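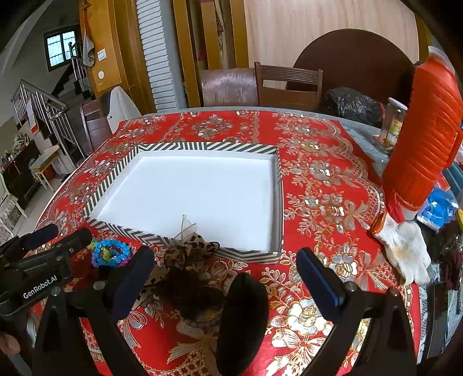

Tundik Tabletop Sorting Set, student release

Summary

Tundik is a set of tabletop manipulation recordings made by the Prurnach robotics club as its spring project. Club members record with a hand-held gripper, process the recordings, and train a small policy that sorts small household items into a shallow container. The release holds 500 episodes for training. A second group of 700 episodes was recorded in homes with more varied clutter and is kept in its own folder, because its labels have had only one review pass.

Task

Each episode covers one item. The operator starts with the jaws open, picks the item up, places it inside the target container, and backs off until the jaws are clear of the rim. The target is a box lid, a tray or a low basket. Lids are used upside down so that the inside faces up.

Item classes

soft: crumpled fabric, hair ties, scarves, gloves
beaded: bracelets and necklaces, single or piled
rigid: jars, thermoses, small boxes
film: plastic bags, wrappers

Items are used as found on the table. Fabric is not flattened before pickup and bracelets are not separated. A piled group of bracelets is labeled as one item if it is lifted in one grasp and as several if it is not. Rigid items too wide for the jaws stay on the table as obstacles and get the label static.

Tables and backgrounds

Homes only. Tablecloths were left in place, including patterned ones. Printed flowers and medallions were a known source of false grasp points in last year's model, so plain tables make up a small share of the home folder by design. Furniture, stairs and doors in the background were not covered or moved.

Folder layout

train/ the main episodes
home/ the varied clutter episodes
labels/ one text file per episode, same base name
splits/ lists for training and validation
tools/ loader, viewer and label checker

Label file fields

item_class
item_count
target_type
surface (plain, patterned, mixed)
start_step, grasp_step, release_step
outcome (placed, dropped, missed)
notes

Steps are counted from zero. grasp_step is the first step at which both pads touch the item. For thin or sheer material this is hard to see, and reviewers were told to pick the later step when in doubt. Dropped and missed episodes are included. Remove them with the outcome field if the training method needs clean examples only.

Baseline

The baseline policy is called Ondska. It takes the wrist view and the jaw opening as input and predicts the next 4 motion steps. It was trained for 500 passes over the train folder on the club's desktop machine. The config is in tools/ondska.cfg. Results are not listed in this version; the test table was changed in April and the earlier runs can't be compared with the later ones.

Known problems

Beaded items snag on each other. Some episodes labeled placed have a second bracelet dragged to the rim of the container.
Clear jars and bags give poor depth. Do not rely on depth for the film class.
White container interiors wash out under ceiling lights in the evening sessions.
Tablecloths shift when the jaws press down. There is no label for this yet.
Two early label files use "cloth" in place of "soft". The label checker accepts both.

Adding episodes

Run the label checker before opening a request. Keep one item per episode. Do not rename files after upload, as the splits refer to base names. New item classes need a note in labels/CLASSES first. Episodes with faces in view are rejected.

Use

Free for class and club work. Other use: ask through the project page. Please cite as "Tundik Tabletop Sorting Set, Prurnach robotics club."

Maintainer: Dimitriou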